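# Chapter 8: Sorting Small Things

Necati Keskin ran the stockroom at the Maddale stationery shop when it moved to smaller rooms one December. The old rooms had deep shelves, and small goods had been pushed to the back of them for years. Keskin's list ran to 2000 items. After the first sort, 900 were left over with no place to go.

His trouble was a common one. He had bought containers first and sorted second. This chapter takes the steps in the other order: group the items, choose a container for each group, then decide where the container will stand.

Two shapes of container come up again and again in the pages ahead. An **upright organizer** has open compartments side by side. It suits things that are picked up and put back many times a day, such as pens, tape, and glue. A **closed box** suits sets that should stay together and things used less often. Round boxes waste some room at the corners of a shelf, but they are easy to turn and lift on a table.

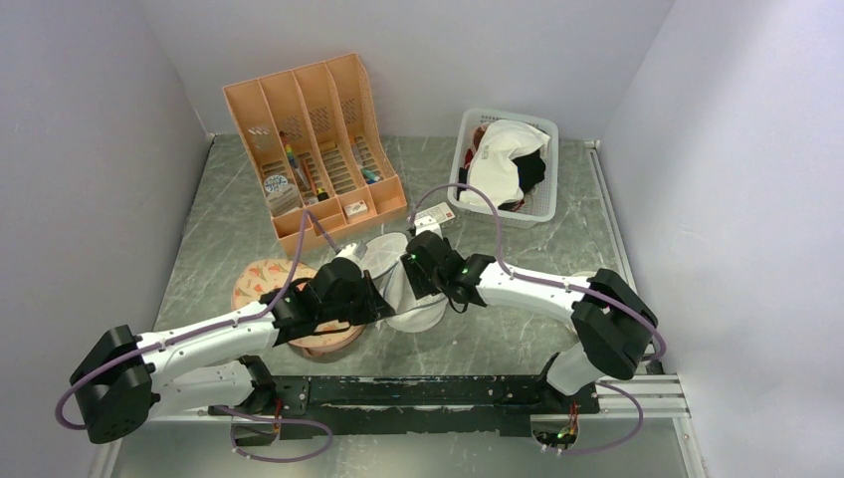
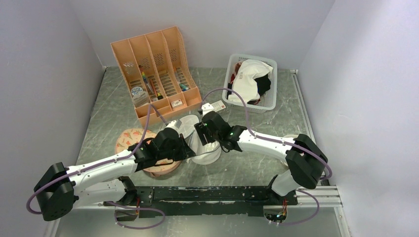
*Figure 8.1. Two views of a tabletop with a peach-colored upright organizer of four compartments and a round pink patterned box.*

A working surface should also have clear space near the middle, wide enough for the item being handled. Containers go to the back or the side, with the ones in constant use nearest the hand.

**Before you read on**

Choose one drawer or tabletop at home and take out 20 small items. Put them in groups by use, without looking at color or size. Write down the name of each group and keep the list. You will need it in Section 8.2, where we compare the Kitereck method of labeling with the simpler one used at Aydoğan.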